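Forty Tries at Picking Up a Small Brown Man

May 25, 2022

I have spent the better part of a month teaching a robot to tidy a kitchen, and my own kitchen has never looked worse.

The robot isn't real, I should say. It lives in a simulator called Tilix, which I run on a desktop computer that heats my office nicely in November and much too well now. My job is to steer the arm through a chore with a controller in my hand while the software writes down everything the arm does. Later, a program studies my performances and tries to imitate them. This is called learning from demonstration. It sounds dignified, like a master potter and an apprentice, and in practice it's me in socks, swearing at a claw.

I got into it through Kirholm, a small project that wants up to 2000 demonstrations of household chores from people sitting at home. They send you a task file with one line of English in it, you do the task until you have a clean batch, you upload the batch. I signed up thinking it would be a video game. It is a video game in the sense that filing your taxes is a crossword.

This week's line was "put the figurine away." Fine. I have put away a great many figurines in my life (I have a mother who collects them). With hands, you reach over, you pick the thing up, you're finished before you've noticed starting. With a controller you have to decide everything. Which way do the fingers face? How high do you come in? Do you grab the little guy around the waist or by the shoulders, and do you want to be the kind of person who grabs him by the head?

I do most of the steering from the wrist view, looking out past the fingers as if the gripper were my own face. There's a second view from across the room, and I keep it open for comfort, but it's useless for the last few inches.

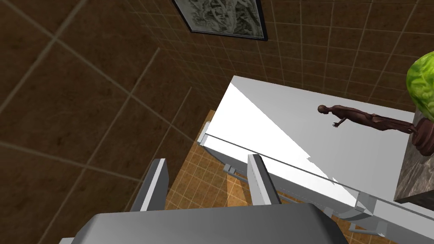 The trouble with driving by wrist is depth. Everything looks reachable. You ease forward, you squeeze with great confidence, and you've caught a handful of air well short of the target. So you overcorrect, and now you've rammed the counter, and the arm does a shudder I can only call judgmental. On my first evening I learned to watch shadows. If the shadow of a finger is sliding toward the finger, you're coming down on something. When the light is bad you just have to go slowly and hope.

The figurine lies flat, too, and that makes it harder than the mugs I did last time. A mug stands up and practically offers itself. Something lying down has to be taken from above, with one finger on each side, and if you're a hair too low the fingertips scrape the countertop and push the whole business along ahead of you. I have chased that man along the counter like a bar of soap.

Then there's the question of manners. The first batch I sent in came back with a note saying my demonstrations were "hesitant." Well, yes! I was hesitating! But the note had a point. The program copies what you do, and it has no idea which parts you meant. If I pause for two seconds above the object to scratch my nose, I'm teaching a robot that a respectful pause is part of the job. A previous batch of mine apparently produced a policy that drifted left before every grasp, and I spent an afternoon blaming the software before I noticed that my thumb rests on the left side of the stick.

So you practice. You throw out the attempts where you fumbled, except that Kirholm also wants a few where you fumbled and recovered, so the robot will know what to do when it's in the same fix. I am quite good at supplying those. They asked for 2 per batch and I had so many I could be picky about them, choosing the ones with a bit of drama.

It took me 40 tries to get a batch I was willing to put my name on. The last of them was file number 1420 on my drive, a number that made me want to lie down. A fair few of the rest are practice runs I've been too sentimental to delete, including one where I picked the figurine up perfectly on the first pass, held it aloft in triumph, and pressed the wrong button.

My setup, for the person who emailed to ask: a secondhand controller from Chacko, the cheap one with the stiff triggers. The stiffness helps. I tried a softer one for a day and closed the gripper every time I sneezed. I turned the arm's speed down well below the default and left it there, and I raise the chair so my elbows sit on the desk. I also rename every file the minute I finish it, after an incident with the mugs that I don't want to go into.

Next up is a drawer. I've already had a look at the task file, and the handle is very small.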